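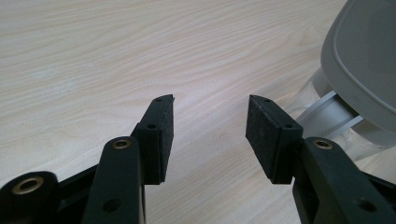

Mesa clara, con la veta en diagonal

Calambres en las pantorrillas por la noche, ¿a alguien más le pasa?
Tiempo de lectura: 2 min

Mihret Fikre
Hola a todos. Llevo desde mayo con unos calambres horribles en las pantorrillas, siempre de madrugada. Me despierto de golpe, con el músculo duro como una piedra, y al día siguiente cojeo hasta mediodía. Trabajo de pie en el almacén de Stolari y antes no me pasaba. Mi cuñada dice que es falta de magnesio, mi madre que coma plátanos... y yo ya no sé a quién hacer caso. ¿Voy al médico o es una tontería? Tomo una pastilla para la tensión, por si importa.

Hélène Wong
¡Uf, te entiendo muchísimo! Yo los tuve todo un invierno. Lo de la pastilla sí importa: algunos diuréticos que se dan para la tensión pueden favorecer los calambres, así que coméntalo en tu centro de salud, pero no la dejes por tu cuenta. A mí me hicieron una analítica (iones, riñón, tiroides) y salió todo bien. Lo que me fue mejor fue estirar los gemelos contra la pared antes de acostarme – talón pegado al suelo, pierna de atrás recta, 15 segundos y cambio. Cuando te dé uno, tira de la punta del pie hacia ti y aguanta. Del magnesio te diré que lo tomé un mes y no noté nada, y encima me soltó la tripa. Si se te hincha una sola pierna, o está roja y caliente, eso ya es para ir a urgencias el mismo día.

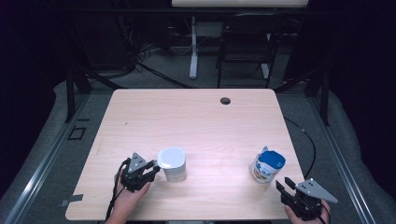
Vaso blanco con tapa, sobre la mesa

Brock Simard
plátanos y agua, a mí me funciona

Ghislain MacDonald
Yo añadiría el calzado. Cambié las zapatillas planas por unas con algo de tacón y plantilla y me dan bastante menos – puede ser casualidad, claro. También dejé de remeter la sábana a los pies de la cama, que me tenía los dedos estirados hacia abajo toda la noche. Y apunta las noches que te pasa, que luego en la consulta te preguntan y una se queda en blanco.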